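Stisness Bathroom Counter Set

Demonstrations of small-object handling at a bathroom counter, given to a two-armed robot by remote control. Collected in June by the Vornedon teleoperation group. Maintained by Usha Rai.

Contents

117 episodes in 15 sessions
3 task families: pick up and stand upright, move aside, put back by the wall
7 episodes held out for checking playback

Each episode folder has the wrist video, joint positions for both arms, gripper opening, the operator's command stream and a one-line task text. Timestamps are in seconds from the start of the episode.

Sample views, wrist camera: 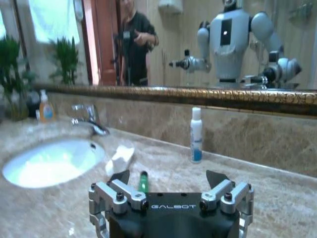
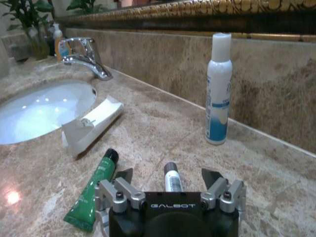
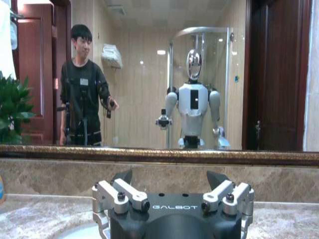
Task text is written by the operator after the episode ends, in the form verb, object, place. Object names come from the list in objects.txt and are kept short. We name things by color and shape, so the container with the dark gray cap between the fingertips in the second view would be "white cylinder", and the tube lying to the left of the gripper is "green tube". Brand names are not used. If two objects would get the same name, add the side of the sink.

Failed grasps are kept. They are marked in outcome.csv with the time of the first slip. Episodes stopped by the operator have outcome "abort" and should be left out of training unless you are working on recovery.

Known problems

Gripper opening in session 3 was logged before calibration. Use the corrected file.
Command stream and joint positions differ in rate. Resample before pairing them.
Left and right in the task text are from the robot's side, facing the counter.

Loading

The Samarakoon reader works without changes. For the Nudix format, run convert.py first and check that the episode count matches.

Questions and corrections go to Usha Rai.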